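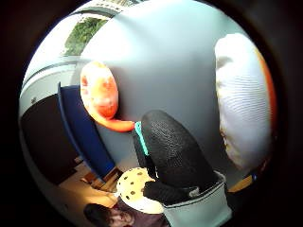 White ball with the round holes, trees out the window

I have been through a lot of toy bins. Fabric cubes that fold in on themselves, a wire basket that ate the ears off a rabbit, a lovely lidded trunk that weighed more than the toys did. So please take it seriously when I tell you I'm crazy about a plain blue plastic tub!

The one I'm reviewing is the Matine open tub, the shallow one (they also make a deep one, more on that below). I paid $17 for it at Caron in February, went back the next week for a second, and have since talked my sister-in-law into hers. It's a rectangle with low walls and a rim that flares out a little, and there's no lid, no wheels, no label holder, nothing to snap off.

The low walls are what sold me. With a deep bin everything small goes straight to the bottom and you end up tipping the whole thing out on the floor to find one ball. In this one you look down and see what you've got. Soft toys sit on top of each other and poke up over the sides, which I know bothers some people, but it means you can grab one without digging. The rim gives your fingers something to hook under when you carry it, and the edge is smooth all the way around. I ran my thumb along both of mine to check, having been scratched by cheap plastic before.

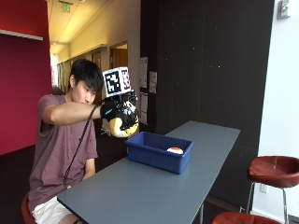
Yellow and white plush, right over the blue tub

Size is good too. It sits on a long table and leaves plenty of room to sort next to it, and that's how I like to do cleanup: tub in the middle of the table, everybody reaches over and drops things in. Putting it up high saves your back, and the older kids like it better than crawling around on the rug. Plush goes in quietly. Hard toys make a clatter on the bare bottom, so if you have a napping baby you might want to lay a dish towel in there first (works great, and the towel goes in the wash).

About the color. Mine is blue, a good clear blue, and I think it's the best of the bunch. Orange and yellow toys show up against it right away. My friend Noémie Gaillard got the white one and says every crayon mark shows, though she also says she'd buy it again.

Now the deep version. I tried it at the Fondesgate store and put it back. It holds more, sure, but once it's full of stuffed animals you need both arms around it, and then you can't see your feet. If you only have big plush to store, maybe. For a mix of balls, little round toys and soft animals, go shallow and get two.
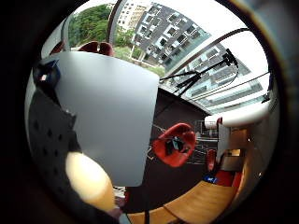

A few things I'd change, to be fair. The outside picks up dust if it's left by a sunny window, and with the plastic being so smooth it slides when a kid leans on it. I stuck little felt pads under one and rubber dots under the other, and the rubber dots won easily. I'd also love a drain hole or two, as I like to rinse mine in the tub and the water sits in the corners until you turn it over. And the price sticker! It left a gummy patch that took cooking oil and a lot of rubbing.

Cleaning otherwise couldn't be easier. Warm water, dish soap, a sponge, upside down on a towel. Mine have been washed over and over and the color looks the same to me as it did in the store.

If you're near Brallville, Caron had stacks of the blue ones by the back registers last time I stopped in, and they'll let you pull one out and carry it around before you buy. The white ones were up front with the laundry things.

Ginette Mallet, 4/30/25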